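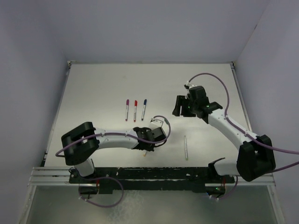 Siwan Watkins wrote in to say her Grestcombe had gone through two school years and a house move and still wiped clean with a damp cloth, and could we please stop changing the name of it. Fair enough. Name stays.

Grestcombe wipe-clean desk top, by Rowbotham

Top only. Legs sold seperately, see the Busteck range. Fits most frames with a flat crossbar, check yours first.

White both sides. Rectangular. Screws in the bag, 14 of them, plus two spares. No drill holes on the top face so you can turn it over when one side gets tired.

Cleaning: warm water, bit of washing up liquid. Biro comes off with a dab of surgical spirit. Permanent marker, same but be quick. No scouring pads, no bleach. Hot mugs fine, hot pans not.

Weight limit 200 kg spread evenly. Don't sit on the front edge.

Order code 891. The old Utinside code still works at the till but not on the website, we're on to it.

Delivery free to the mainland. Islands, ring first. Two people needed at the door, the driver won't do stairs. Please unwrap and check the corners before you sign, we can't swap it for knocks after that.

Back in stock, next lot not due untill December. Schools and offices wanting more than ten, ask for Yolandi Pillay, she does the trade prices and can hold stock for a fortnight.

Returns 14 days, unused, in the box. Keep the box.

Price checked 3/23/22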